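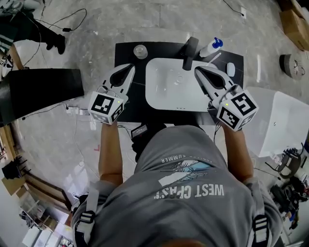 The white basin set into a black worktop, with the tap at the back and a pump bottle lying to its right.

Small sink, big claims: Pruvow's washstand goes on show

A washstand that its makers say will "change the way small homes wash" went on display in Rengifo in June, and visitors could be forgiven for asking what the fuss is about.

The unit, sold by the bathroom firm Pruvow, is a white rectangular basin with rounded corners in a black top, with a black tap arching over it from behind. The spout is flattened and rounded at the end. There is a small round drain. Anyone who has washed their hands in a café in the past ten years will have met something very like it.

Pruvow is asking £485 for the set, fitting not included. A plain basin and tap from the Troruna trade counter down the road comes to £347, and the man behind the desk there said he sold plenty of them.

The case for paying more rests on the worktop. Pruvow says the space on either side of the bowl means a household can keep its washing things within reach and do without a shelf. At the showroom there was a clear cup at the back on the left, and a white pump bottle with a blue head was on its side across from it. That is a fair amount of room for a cup and a bottle, but a family of four will own rather more than that, and the firm's leaflet is silent on where the toothbrushes go.

Black is also a brave choice in a hard water area. Drops of water show little in a white bowl. Left to dry on a dark surface they leave chalky rings, as half of Rengifo could tell the designers. Pruvow says a wipe "now and then" is enough.

Tshepo Coetzee, who rents out three flats on Pestow Road, came to look and left without ordering.

"It's a nice sink," he said. "I've got nice sinks. I'd want to see one after a tenant has had it for a year."

The firm says it hopes to sell some 500 of the units before winter. It would not say how many had been ordered so far — only that interest had been "very warm". The display is open until 4pm.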